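Category: Robotics and automation | Tools on trial

Posted by Maja Kołodziej, September 2023

I said I would write up the Lekari starter service once I had used it properly, so this is a thread. It is the one where you rent a simulated arm and a simulated room and work on picking tasks before you buy any hardware. I paid for it myself.

Some background. We are a small packing firm, Mikthorpe, and we want an arm to move small parts from a work surface to a tray. We have no robotics staff. I did two years of electronics a long time ago and I can write a bit of Python. That is the level this review is written from.

Sign-up took a morning. You pick a room, a table and an arm from a menu, then wait for an email with your login. The email went to spam. If you are trying this, look there first.

The rooms are simple, but they are dressed like a workplace, with shelving, boxes and yellow lines on the floor. I chose the plainest task they offer, which uses one orange ball and a few other items on the tabletop.
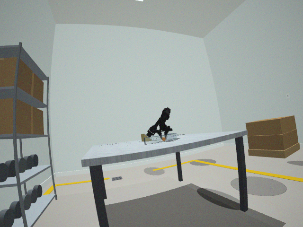

PART TWO – SETTING UP A TASK

You write a task as a list of short moves. Go above the object, open, go down, close, lift. There is a form for this or you can send a script. I began with the form and changed to the script on the second evening as the form loses your work if the page times out.

Each run can be up to 1024 steps. A step is one small movement command. My first attempt used 561 of them and most of those were the arm correcting itself. After I had read the notes on approach speed it got a lot shorter.

The notes are good, by the way. They were written by a firm called Bednarek and come as a plain PDF. The help pages on the site are thinner, and two of the links go to the wrong article.

You get three views to choose from and you can switch between them while a run is paused. I used the wide one for planning and the close one for checking where the fingers were going. The close one is where I spent most of my time.

The basic plan includes 300 runs a month. I thought that was generous and then used over half of them in the first week. A failed run counts the same as a good one. So does a run you stop by hand, and I think that is mean.

PART THREE – WHAT IT IS LIKE TO USE

Lining up is the slow bit. In the close view you are looking down at the ball with a black finger on either side of the picture, and you have to judge the gap from that. Shadows fall across the surface as well. I found it better to make small changes and look again than to try for it in one go.

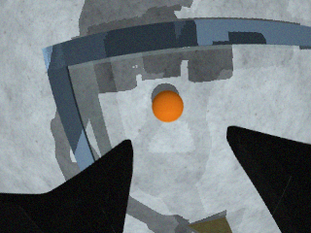
Wian Nel replied that the run limit is softer than it looks. Ask support to switch on dry runs, he wrote, and the arm will go through the moves without using up your allowance – it is off by default and the pricing page does not mention it.

Thanks Wian. I have asked, and they switched it on the same afternoon. That changes my view of the basic plan quite a bit. It should still be on the pricing page.

Things I would like to see: a saved draft in the form, a way to copy a task from one room to another, and a longer log. At present the log only keeps your latest session, so download it before you close the window.

I also tried the trial version of Wosholm, which does much the same job. It starts faster and the menus are clearer, but you cannot change the table height, and our benches are high. If yours are standard it may suit you better.

Would I pay for another month? Yes, for October at least. We have not ordered an arm yet and I would sooner make my mistakes on a rented one. I will add to this thread when I have tried the tray task.

© Mikthorpe. All rights reserved. Contact us | Back to top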